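4.2 What the notices leave out

The notices in the sample were written by families, by funeral home staff, or by both, and the finished text rarely says which. We coded each of the 240 notices for the facts it gave about the life of the deceased, leaving aside the details of the service. Names of survivors were coded separately and are treated in Section 5.

Birthplace was given in 123 notices. Where it was missing, the notice usually opened with the place of death and went straight to the family. Some of these gave a hometown further down, in a sentence about school or marriage, but we did not count a hometown as a birthplace unless the text said the person was born there. This rule is stricter than the one used in most county history indexes and lowers our figure.

Paid work was named in 88 notices. We counted any job title, trade, or employer, and also phrases such as "farmed with her husband." We did not count "homemaker," which was coded on its own, though the two coders disagreed on several notices where the word appeared next to a part-time job. These were settled by taking the first term in the sentence. Military service was also kept apart from paid work. It tends to have its own paragraph, often the most exact one in the notice, with branch, years, and posting all given in full.

Cause of death was seldom stated. The phrases "after a long illness" and "passed away peacefully" were recorded but not treated as a cause. Notices that asked for gifts to a named medical charity may point to a cause, and we marked them in the data file without drawing any conclusion from them.

4.3 Differences between funeral homes

The two towns, Pliltgate and Flodham, are served by four funeral homes, and their notices do not read alike. Those posted by the Sugawara home follow a fixed order: full name, age, date of death, date and place of birth, parents, schooling, marriage, work, church, survivors. A nickname, when there is one, is set in quotation marks after the middle name and is not used again. The remaining Pliltgate notices are looser. Several start with a hobby or a saying, and the dates come near the end or only in the heading.

The Flodham notices are shorter. Families there can pay for a printed version in the weekly paper, and the online text is often the printed text with nothing added. Abbreviations that save space in print, such as "Sept." for September, carry over to the web page, where space costs nothing. We expanded these before counting words.

Two of the homes use the Kallarmont web form, which asks the family for facts one field at a time and joins them into paragraphs. Notices made this way are easy to spot. The sentences are of similar length, and a blank field leaves an odd join, as in "He graduated from and later worked." The form has a required field for date of birth but an optional one for place of birth - a difference that may account for part of the gap reported in 4.2. We could not test this directly, as the homes do not keep the filled-in forms once a notice is posted.

All pages were saved on Mar 30, 2019. Notices changed after that date are used in the version we saved. Corrections are common in the first week, mostly to the spelling of survivors' names, and a few notices were in the sample for a day or less before we captured them. We kept these in.

Figure 3. Views of a wooden tabletop.

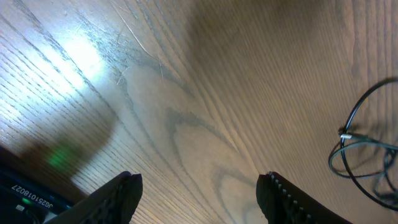
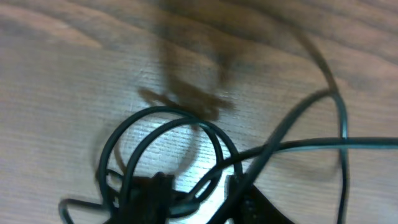
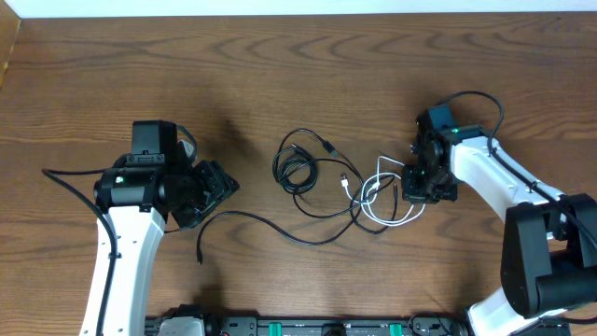
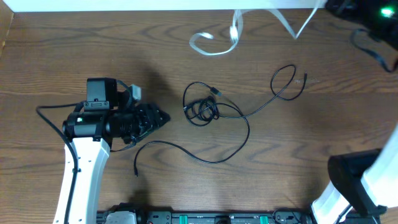
Kallarmont, when asked about the birthplace field, replied that it had been optional from the start, that families were often unsure of the town, and that "a wrong birthplace brings more calls to the funeral home than a missing one." The reply also noted that each home can make the field required in its own settings. Neither of the two homes had done so when the pages were saved.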